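Washing Up: What Each Kitchen Thing Needs

Last updated: May

Dirty dishes carry bits of food, grease, and germs too small to see. Washing up removes all three. Water alone does not remove grease, so we add dish soap. One end of each soap particle holds on to grease and the other end holds on to water. When you rinse, both go down the drain.

Step 1. Sort
Put things into 2 groups — things that hold food and things that clean. Cups, bowls, and tubs go in the first group. Brushes go in the second. Take the lids off tubs, as food hides under the rim.

Step 2. Soak
Fill the sink with warm water and add soap. Leave bowls in it for 4 minutes. Dried food takes in water and becomes soft.

Step 3. Scrub
Use a brush with a long handle for deep cups. The bristles reach the corner where the side meets the bottom. A bowl is wider, so a short brush or a cloth also works. 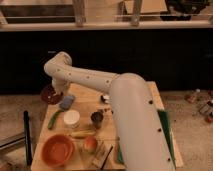 Step 4. Rinse and dry
Rinse with clean water until there are no bubbles. Turn cups and bowls upside down on a rack so the water runs out. Store the brush with its bristles up — wet bristles lying flat dry slowly, and germs grow in damp places.

Words to know
Bristle: one of the stiff hairs on a brush.
Grease: soft or melted fat.
Rim: the top edge of a cup or bowl.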